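Regional councils should get a real vote

When Trosavstead hosted the interregional assembly last September, the closing session ran until nearly 11 at night and ended with a declaration that no one in the room was bound by. I was there for most of it. I have sat through a fair number of these meetings over the years, and I think it is time to change how they work or stop holding them.

The assembly brings together elected members from councils on both sides of the border. They talk about fisheries, roads, student exchanges and flood warnings. These are real matters, and the people who come know them well. Meifang Luo, who chaired the flood session, had read every one of the 301 submissions, and her summary was the best thing to come out of the week.
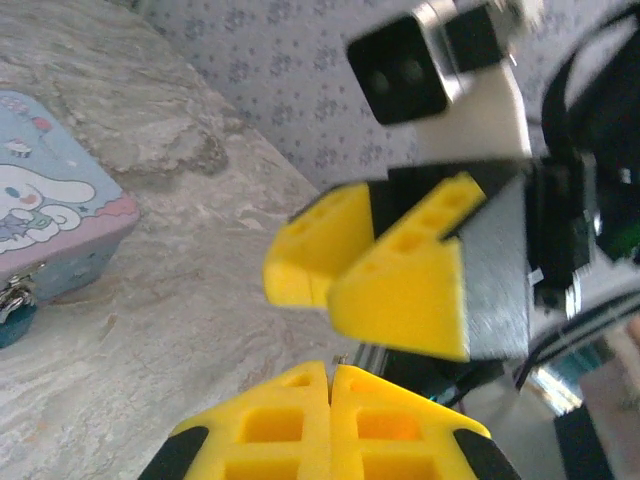
The trouble starts after the summary. Under the present rules, the assembly can only recommend. A recommendation goes to the foreign ministries, which may reply or may not. Of the six sent up after the previous meeting, three got a written answer. The shared siren system for the Chauke valley was one of the others, and the towns there are still phoning each other when the river rises.

Defenders of the present setup say that foreign policy belongs to national governments. I agree with that as far as treaties and defence go. A siren is a different sort of thing. Both councils already own theirs, pay for them and test them. All they lack is permission to link the two.

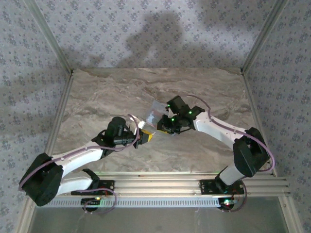

What should change

The assembly should be given binding power over a short list of local matters, with the list agreed to by both parliaments in advance. Flood warnings, ambulance crossings and the Grandlow ferry timetable would be a sensible start. Either parliament could take an item off the list with a year's notice.

Bartosz Tomaszewski has argued in these pages that this would turn a friendly forum into a bargaining table, and that smaller councils would be pushed around. It is a fair worry. I would answer it by requiring a majority from each side, and by letting any council directly affected ask for a second reading.
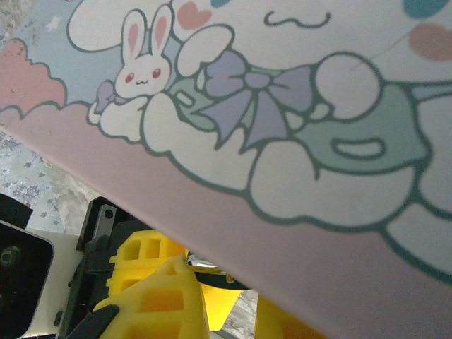

Money would also have to be settled. At the moment the host pays for nearly everything, so poorer councils put off their turn. A levy based on population would be fairer, and it would let the assembly keep a small permanent office between meetings.

The next meeting is already being planned, and the draft agenda looks much like the last one. Members who want something different should put a rule change on it now, before the agenda is closed.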